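Handing the put-away job to the arms: how we do it at Eshun

Written up quick for the other sites as people keep ringing me. Covers the small goods room only. Pallets are another story, ask Benedicta Owusu.

What you need before you start

A bin list that matches what is really on the shelves. Ours said 1779 lines. It was wrong in plenty of places. Fix that first or you will be fixing it for months.
Manitix running on the room PC, with the Unero add-on switched on.
Two people who know the room by heart. Not managers. The people who put the stuff away.

Step 1. Tell the team early

We told them in January, before anything was ordered. Who keeps their hours, who moves to checking, what happens to the late shift. Put it in writing. Ours is one page, pinned by the kettle. People read it there.

The late shift went from six people to four. The other two moved to returns, same pay. Say this sort of thing out loud on day one, becuase they will have worked it out anyway.

Step 2. Sort the tubs

Same tubs throughout if you can manage it. Lids on, pressed down all the way round. Label on the front, low down, right-hand side. If a label has gone faint print a new one – don't write over it in pen.

Anything over 4 kg stays a hand job. Glass too.

Step 3. Show the moves

This is the bit people worry about and it's the easy bit. Take the hand tool, open it wide, come in level with the shelf, close on the tub, lift, bring it out. Then put it back. 25 goes per shelf, changing your angle a little each time. Don't rush and don't be too neat, it learns from whatever you give it.

Swap over every half hour. Wrists get sore. Ariel Cabanatuan did a whole morning in one go and regretted it by lunch.

Elbows in on the narrow shelves. The wire sides catch sleeves.

Step 4. Check the pads

Start and end of every shift. Look for creases, frayed edges, threads hanging off. Pull nothing, snip it. Spare pads are in the Zuririne box under the bench, and write down when you change one.
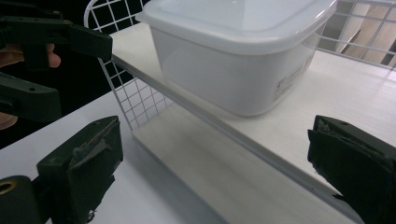

Lids next, same time as the pads. Run a thumb round the rim. If it clicks it wasn't on. A loose lid means the lift goes wrong and someone is on their knees picking up washers.

Step 5. First week live

Arms do the top shelves, people do the rest. Keep one person in the room all the time with nothing else to do but watch. I know, it looks like a waste. Budget for it.

When it stops, it stops. Press hold, clear the tub by hand, press resume. Don't reach in while the light is amber, ever.

Log every stop. Time, shelf, what happened, three words will do.

What changed for people

Less lifting above the shoulder – everyone is glad of that. More standing and looking, which some find dull. Two of the older hands miss knowing where everything was, they say the room doesn't feel like theirs now. Fair enough. We let them set the shelf order each month and that helped a bit.

Checkers need a stool. We forgot stools.

Pay: anyone who does the showing gets the trainer rate for those hours. Get this agreed before Step 3, we didn't and it was an akward fortnight.

If you get stuck

Stops at the same shelf again and again: the shelf has probably crept forward. Push it back, redo the moves for that one only.
Manitix says bin not found: check the label, then the list, then restart. In that order.
Anything with the arms themselves: hold button, then ring Benedicta, she's in from 6 most mornings.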